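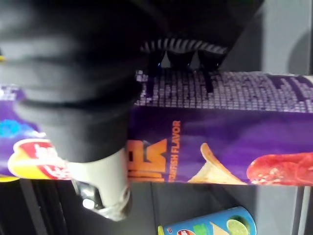 Unit 2: Good Practice When a Robot Handles Packaged Goods

Welcome back, everyone. Last time we spent most of our hour on words and definitions, and I promised that this unit would feel a bit closer to the bench. We'll be talking about the house rules we use when a robot arm works with ordinary groceries, the chip bags and snack canisters and so on, and I'd like you to read these notes before you come down to the Nodwood lab, preferably with a pencil in your hand. Most of the rules were first written up by Raimo Miettinen when the lab opened, and Amra Hoxha has been patiently improving them ever since, so if you find a sentence that makes no sense, please tell her (she really does want to know!).

House rules and standards

A standard is written by an outside body and applies to a whole class of machines. A house rule is ours, and it covers this room and these tasks. When the two disagree, follow the stricter one and write the disagreement in the log. Please don't treat the house rules as a replacement for the risk assessment, which is posted by the door and which you will sign on your first visit.

Before the arm is powered

Walk once around the cell. I know this sounds like something your grandmother would tell you before a long drive, but I have found a screwdriver on the shelf more times than I care to admit.

Check the fabric cover on the arm, if one is fitted. It should sit in easy folds, with nothing pulled tight across a joint, and the cuff should stay well back from the fingers. A cover that creeps forward can get pinched between a finger and the goods, and then you have a stuck arm and a torn cover on the same afternoon.

Look at the fingers themselves, and at any screws or fittings near the tips. A loose fitting will scratch a printed bag long before it does anything you'd notice in the data.

Bags and canisters are different animals

A chip bag is mostly air with a thin skin around it, and it changes shape every time you touch it. Our limit for bags is low grip force and slow closing, and you should approach from above whenever the shelf allows. Grip the body of the bag gently, or a seam if you can get at one, and never squeeze just to see what happens. A canister holds its shape nicely but loves to roll, so lay it down only where there is an edge or a neighbor to stop it, and stand it upright if the task gives you a choice.

When a bag and a canister share the same work area, plan the bag's path so that it doesn't sweep over the canister at low height. The students on the Flellden project learned this one the slow way, and their log makes cheerful reading if you ever have a spare half hour.

People near the cell

Two people are present for every powered session, one at the controls and one at the stop button. The person at the stop button has no other job. No phone, no note-taking, no tidying of the shelf, however much it may need it. Hands go into the cell only after the operator has said "stopped" out loud and the second person has said it back. We borrowed this habit from the Bettencourt group and I wouldn't part with it now.

If the arm is holding something when you stop, leave it there until you've agreed between you how it will be released. It's a very natural thing to reach out and catch a slipping bag. Let it fall, please.

Care of the goods

Packages used for handling practice are marked as such and aren't to be eaten, even if they look perfectly fine. Take a bag out of use when a seam opens or the skin stays creased after a grip. We have 155 marked packages in the cabinet, so there is no need to nurse a tired one along for another week.

Writing it up

Each session gets its own log entry, with both names, the force limit used, and every stop, planned or otherwise. A stop is never counted against you. The Sterketby template has 38 fields and you are welcome to leave the optional ones blank, but do fill in the comments box at the end with whole sentences.

For next time

Read the risk assessment through to the last page, and bring one question about it. Write a short paragraph on how you would change the rule for bags if the shelf were too low for an approach from above. Closed shoes in the lab, please, and long hair tied back.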